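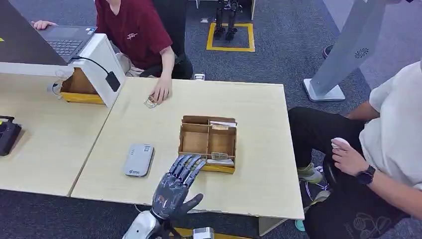 A visit to the Harnden lab, with some doubts
Posted March 13, 2026

I went to Harnden because Gareth Ashworth asked me to, and because I had written something unkind in January about robot hands. My complaint was that every hand I get shown works beautifully for the length of a visit, and then I hear from the people who bought one that it spends half its life on a bench. Ashworth runs the sorting cell there. He wrote back that I should come and look at the bench.

So this is mostly about upkeep. If you want to know whether humanoids will be stocking your shelves, other people will tell you, with more confidence than I can manage.

The cell is smaller than the name suggests. It is a robot with two arms and two five-fingered hands, a pair of pale wood-look tables pushed together, and an organizer box made of cardboard with a yellow base. The job is to put cards and small flat packets into the compartments of the box. A laptop sits up on a white stand on the second table, and whoever is running the session works from a chair at the far end, one hand on the keyboard and the other close enough to the work to swap a piece. Another robot stood in a square of yellow tape farther back on the carpet. I was told it belonged to a different project and got no further with that.

My first question was why cardboard. Ashworth said a stiff plastic tray is easier to find and harder on the fingers. When a fingertip comes down wrong on a cardboard wall, the wall bends. The trays get thrown out when the walls go soft, and he keeps a pile of them. I can't argue with the thinking, but it does mean the demonstration is being run on the most forgiving container anyone could pick. A customer's bins won't be like that. He agreed, a bit too quickly for my taste, and said the rigid bins come later in the year.

Now the hands. Each finger is pulled by cords, made by a firm called Pearce, and cords stretch. The lab's rule is to check tension every 400 cycles and to replace the set at 400 hours, and I asked whether it was a coincidence that both numbers were the same. It was. The second came from Pearce and the first from Stunlow, the integrator who put the cell together, and as far as I could tell neither had been tested against the other.

The check itself is dull and I was glad to see it. The arm brings the hand out over the edge of the table, palm down, fingers straight and together, thumb out to the side. The operator looks for a finger that sits lower than its neighbors. Then the hand closes on a plain card and opens again, five times, and the software logs how far each joint fell short. If one is out, the cover on the back of the hand comes off and a screw gets a quarter turn. Then the five grips are done over.

I asked to see the log. In the last stretch it covered, 476 checks had been done and 121 of those had led to an adjustment. That is one in four. Ashworth reads this as proof that the checks catch things early. I read it as a hand that needs a screwdriver more often than I would put up with in a door hinge. We went back and forth on it over coffee and I don't think either of us moved.

What did shift my opinion a little was the repair side. Stunlow wanted the whole hand sent back for any finger fault, which kept the cell down for weeks. The lab now swaps single fingers itself. Two pins, one connector, and then a calibration run from the laptop. The instructions are printed out and have pencil notes all over them, including "NOT the long pin" underlined twice. I trust a page like that more than a brochure.

Things I would still like to know:
What a set of cords costs. I asked and was told it depends.
Who does the check when the two people who know how are both out.
Whether the numbers hold up once the soft trays are gone.

Clivow, which pays for part of the work, wants the cell moved to its own site by the end of the year. Ashworth thinks it can be done. I would want to see a month of logs from rigid bins first, and I told him so. He has promised to send them — good or bad — and I will post them when they come.

Getting there: the visitor entrance is at the back, past the loading bay, and the sign for it faces the wrong way. Parking is free for two hours.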